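4.2 Storage, display and the problem of the odd size

Having established in 4.1 what our respondents own, we turn to where they put it. The literature on collecting has a good deal to say about desire, acquisition and the self, and very little about shelving. This is a pity, as the people we interviewed talked about shelving at length and about the self only when pressed.

Of the 262 collectors who completed the survey, 147 said that at least half of their collection was not on display at all. The figure sits awkwardly beside the reasons the same people gave for collecting, among which "to have it where I can see it" was the most popular. We asked about the discrepancy in the follow-up interviews and were mostly told that the current arrangement was temporary. In several cases the temporary arrangement had survived two changes of address.

Size explains part of it. Commercial storage favours a handful of formats, and anything outside them becomes its owner's problem. Concert programmes were the worst offenders in our sample: too tall for a magazine file, too floppy to stand on their own, and too thick for the sleeves in which most other paper goods end up. Tour programmes issued by Pruvetti in its early years are square, a decision that one respondent described as "a personal attack". Ticket stubs present the reverse difficulty. They fit into everything and are therefore lost in everything, and the collectors who kept stubs most successfully were those who had given up on albums and gone over to index card drawers, usually bought second-hand from a library that no longer had a use for them.

The one purpose-made system that came up repeatedly was the Pruline binder, which takes interchangeable pages and is spoken of with the sort of loyalty other people reserve for a hockey team. Its users conceded that it was expensive, that the rings went out of true if the binder was filled to its stated capacity, and that the colour of the spines had changed slightly between production runs, so that a long row of them looked like a badly matched set of teeth. None of them intended to switch. We coded these interviews under "commitment" (see Section 3.4), although the second coder had pencilled in "hostage" and it took a meeting to resolve.

Among those who did display, three patterns recur. The first we call rotation: a small number of items are out at any time and are changed according to a schedule, which may be written down. Rotators tended to own between 200 and 500 items and to have access to a closet. The second is saturation, in which everything is out all of the time and visitors are steered around it. The third, and the most common, is the shrine with overflow -- a single carefully composed shelf, lit if possible, beneath which there are boxes. Owners of such shelves could discuss the placement of each figurine to the centimetre. On the contents of the boxes they were vaguer, and two of them asked whether we would mind if they checked and got back to us. Neither has.

Smits's distinction between "front" and "back" holdings is useful here, though we would amend it. Joris Smits treats the back holding as dormant, a reserve from which the front is now and then replenished. Our respondents did not behave this way. Traffic ran overwhelmingly in the other direction: items left the shelf for the box when something newer arrived and were not seen again until the owner moved, married or answered a questionnaire. A better analogy might be a retirement home, with irregular visiting hours.

Labelling deserves a paragraph of its own, if only because the respondents who labelled thought so. Practice ranged from a spreadsheet with conditional formatting to the word "MISC" on eleven consecutive cartons. The spreadsheet was more than a year out of date when we saw it. The owner of the cartons, on the other hand, found the item we asked for at the first attempt, and was insufferable for the remainder of the interview.

Textiles complicate all of the above. A shirt may be framed, hung, folded, rolled or worn, and every one of these has its opponents. Framing was admired and seldom done, the quotes obtained from framers being what they are. Hanging was said to ruin the shoulders. Folding was said to ruin everything else, and the recommended remedy, refolding along new lines each June, was cited by nine people and practised by one. The Dovitz method, in which the garment is rolled around a tube of acid-free tissue, has been widely circulated on collecting forums, and it does appear to work for scarves. Applied to anything with sleeves it produces a sort of parcel with arms.

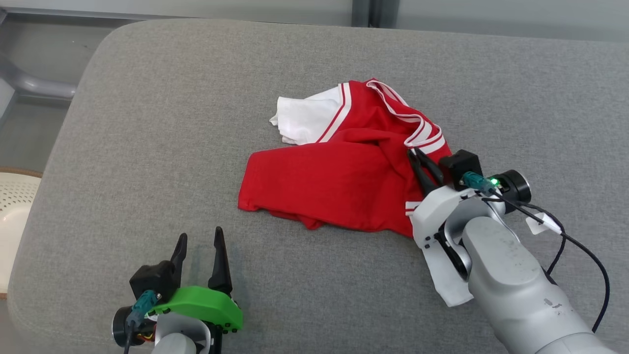

Page last modified: 10/20/20
Figure 3. Red shirt with white sleeve and striped trim, on a grey upholstered cushion.

Wearing is the most contentious option and also the one on which stated policy and conduct diverge furthest. Asked in the survey whether a collected garment should ever be worn, a clear majority said no. Asked in interview when they had last worn one, most could name the occasion. Wan has argued that wearing "spends" the object, and that collectors experience this as a cost. We found some regret, chiefly over mustard, but little that resembled the accounting Wan describes. The more usual view was that a shirt which had been out to a game or a show had something the boxed one lacked, and that the boxed one was in any case a spare.

This brings us to duplicates, which our instrument handled poorly. We had asked for the number of distinct items held, on the assumption that owners would agree on what counted as distinct. They did not. The same programme with a different staple was, for a determined minority, a different programme, and the wording of that question has been revised for the second wave. The effect of duplicate holdings on storage choice is taken up in 4.3, where the boxes reappear.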